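Docs > Stollar > Wrist view FAQ

Stollar wrist view: your questions

What does Stollar do?
It takes the wrist camera feed and works out what's on the table and where the fingers can go. I wrote most of it, so blame me.

Do the fingers confuse the detector?
They used to! Now you load a mask for your own gripper and it skips those pixels.
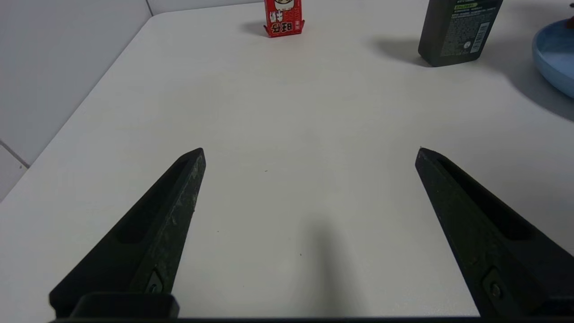 Open fingers, with the red box and dark bottle at the far side.

My bottle is cropped at the top. Will it still get a label?
Usually, yes – but you get a partial flag, and the planner won't grasp anything flagged until it has a better view. Same goes for a dish at the side.

Why do I get ghost objects on a bare table?
Shadows and specks, mostly. Raise min_blob to 35 and turn on shadow_filter (new in August).

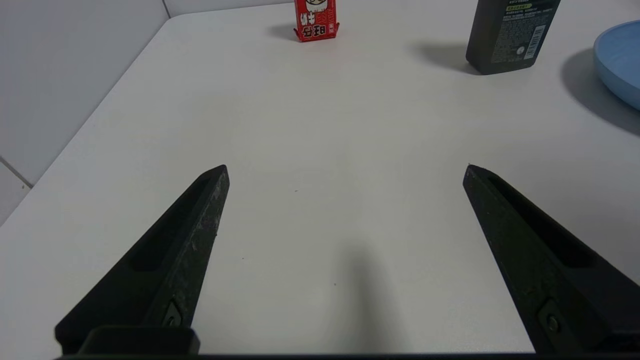 Small specks and a soft gripper shadow on the white tabletop.

Does it read Chinese packaging?
Nope, no text reading yet. It's ticket 1561 if you want to follow along.

Related
Hand-eye calibration with Danden
Hetell planner: common errors

Comments
ajayi_lab: min_blob 35 ate my M3 washers :(
pkr: Try 2 passes, worked for me
ajayi_lab: ok that did it, thanks!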